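Week three of the tape task

I passed 500 demos in October, which is a bit over where I wanted to be by then. Purnley is the name I gave the policy I'm training, and the job I'm teaching it is dull on purpose: take a roll of tape, carry it over to a box, let go, back off. I do it by hand with the gripper, over and over, and the recordings go into training at night.

My first batch was bad. I moved the way I normally move, fast and with a lot of little corrections at the end, and the model learned the corrections better than the reach. It would get near the box and shiver. So I threw out 89 of the worst clips and started again at a slower pace — one smooth path in, a short pause, open, one smooth path out.

The other change was where I record. Everything in the first batch came from the same bare bench, and the policy fell apart as soon as it saw anything else. Now I use ordinary tables with the clutter left on them. 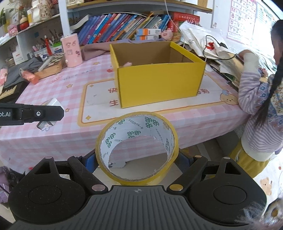

Tape in the grip, yellow box open on the "NICE DAY" tablecloth.

Holding the roll upright is harder than it sounds. Squeeze too much and it slides out of the pads. Squeeze too little and it tips on the way over. I settled on gripping across the middle and keeping my wrist level until I'm over the opening.

I label each clip the same evening, while I still remember which ones felt wrong. The current set is 2488 seconds long after trimming. Training takes roughly 8 hours on my machine, so I get one try a night.

Last night's run stopped shivering but let go too early twice. I think my pauses are too short. Next batch I'll hold still a little longer before opening the fingers, and I want to try a smaller box as well.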